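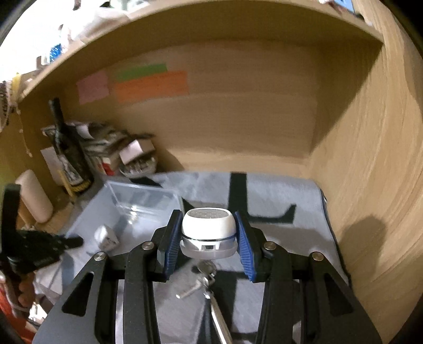 Sorting a shelf compartment, with a white round device in the gripper and a bunch of keys just below it.

Can machines do chores yet? Frequently asked questions

Updated 07/02/2021

We sell and service automation equipment to small workshops, and we get the same questions by phone and at the counter, often from people who started out asking about a conveyor and ended up asking about their kitchen. The answers are collected on this page. They cover home chores first and shop-floor chores after that.

General

Can I buy a robot today that will tidy my house?

No. You can buy machines that do one household job each. Floor vacuums and lawn mowers are the ones most people know, and they work well enough that we recommend them to anyone with a fairly open floor or a fairly simple lawn. A machine that picks things up, decides where they go and puts them there is still a research subject.

Why is a vacuum possible and a tidying machine not?

A vacuum doesn't have to know what it is running over. It needs to cover the floor, avoid the stairs and get back to its dock. Tidying means handling objects, and every object is a separate problem. A bunch of keys changes shape each time you lift it. A bottle with a long neck tips over if you bump it. A crumpled bag has no fixed outline at all. People sort these out by feel, without thinking about it.

What is so hard about a shelf?

Space, mostly. On a table, an arm can come straight down on an object. In a shelf compartment there is a board overhead and a panel on either side, so the hand has to come in from the front and get past whatever stands nearest. Things at the back are partly hidden by things in front. Shadows fall across everything and a camera can take the edge of a shadow for the edge of an object.

If you want to understand the difficulty, try clearing a full shelf with a pair of kitchen tongs. Most people manage it, slowly, and knock something over on the way.

Do the gripper pads matter?

More than buyers expect. Smooth plastic and glass slide out of hard metal fingers unless you squeeze, and squeezing breaks things. Ribbed or soft pads spread the pressure and give some hold on a glossy rim. On the two-finger grippers we supply to shops, changing the pads fixes more dropped parts than changing the software does. Pads wear, so order spares with the gripper.

Would a hand with five fingers be better?

For some jobs, such as turning a key or doing up a button, probably. For picking up and putting down, two fingers go a long way. Hands with many joints cost a lot, need more upkeep and are harder to control. Our advice to shops is to start with two fingers and see which parts it can't manage.

At home

Which household chores are closest to being done by machine?

Floors are done, within limits. Windows and pools have working machines. Dishwashers and washing machines have been with us so long that people forget to count them. What is left over is the work between the machines: loading, unloading, folding, putting away.

Can a robot fold laundry?

In a lab, yes, given enough time and usually one kind of item. Towels are easier than shirts, and anything inside out is trouble. We would not put money down on a home folding machine this year.

Can a robot find my keys?

It may be able to see them if they are in plain view and the light is good. Finding them under a magazine is another matter. A cheap tag on the key ring will serve you better and you can have it tomorrow.

Is it worth arranging my home so that a machine could cope with it?

A little. Clear floors and cables off the ground help the vacuum you can already buy. Open bins work better than lidded boxes if you are thinking years ahead. We wouldn't rebuild a kitchen for a machine that does not exist yet.

Will a home robot be safe around children and pets?

The floor machines are light and slow and stop when they bump something. An arm strong enough to lift a full saucepan is also strong enough to hurt someone, and the safety rules for arms were mostly written for factories. That is one reason a home version is taking so long.

In the shop

What can a small shop automate now?

Work that repeats, with parts that arrive in the same place the same way up. Loading a machine tool, stacking boxes of one size, driving screws, gluing along a fixed line. If you can describe the job in one short paragraph without using the word "usually," there is a good chance an arm can do it.

What about picking mixed parts out of a bin?

It works for some parts. We tested it at our Brestau demo room with a bin of castings and small plastic housings. Out of 154 picks, 33 failed. Most of the failures were housings lying flat against the wall of the bin, where the fingers could not get around them. A tilted bin helped. See-through bins made things worse, and we now tell customers to use solid ones in a dull color.

Is that good enough to run unattended?

Not in our view. It can be good enough next to a person who is doing something else and can step over to clear a jam. Work out what a missed pick costs you before you decide. In a packing area it may cost a few seconds. In front of a press it may cost a tool.

What can't be automated yet?

Sweeping up under machines, sorting the odds-and-ends drawer, untangling cords and straps, clearing a bench at the end of the day. These are the shop's version of tidying the house and they are hard for the same reasons. Customers ask about them more than anything else – they are the jobs no one wants.

How do I know if a demonstration video is real?

Ask three things. Was it sped up? Was a person steering the arm? How many tries did it take? A steered machine can look very clever, and there is nothing wrong with steering as long as the seller says so. Also look at whether the objects are the same ones each time. We would sooner see 100 plain tries with the failures left in than a single perfect one.

Why do people practice these tasks with hand-held grippers?

A person holding the same kind of fingers a robot would use can do the job at close to normal speed while a camera near the fingers records it. Recordings like these are used to train robots. It is cheaper than tying up an arm, and it can be done in ordinary rooms with ordinary clutter. It also shows very quickly which objects a two-finger gripper can't hold. What it does not show is whether a robot can repeat the job by itself, and that has to be tested separately.

Costs and planning

How much should I expect to spend?

The arm is often less than half the bill. Fixtures, guarding, wiring and the hours spent getting it to run make up the rest. Ask for a quote with each of these on its own line. If a supplier gives you one figure for the whole job, ask again.

How long does setup take?

For a simple machine-loading job, allow 2 weeks on site if your parts and drawings are ready. Mixed parts take longer and we do not quote a time for them until we have had samples on the bench.

Do you work with particular brands?

We stock the Vender two-finger gripper and its pads, and we fit most common arms. Larger cells are built with Allberg, who also handle the safety paperwork. Ferraro supplies our bins and trays. If you already own an arm from another maker, send us the model number and the flange drawing.

Can I try something before I buy?

Yes, in Brestau, by appointment. Bring the real parts, including the dirty ones and the bent ones. The demo room is closed for the last part of July while we move the larger arm – samples can still be dropped off at the counter during that time.

Should I wait a few years?

For the home, yes, apart from the floor machines. For the shop it depends on the job. Repeating work with known parts is ready now and waiting gains you little. If your problem is mixed items on crowded shelves, keep a person on it for the time being and ask us again next year.

My question isn't answered here. What should I do?

Call the counter or send the contact form with a short description of the job, the size and weight of the heaviest item, and how many you handle in a shift. Photos of the actual work area help more than product photos. Leave the clutter where it is when you take them.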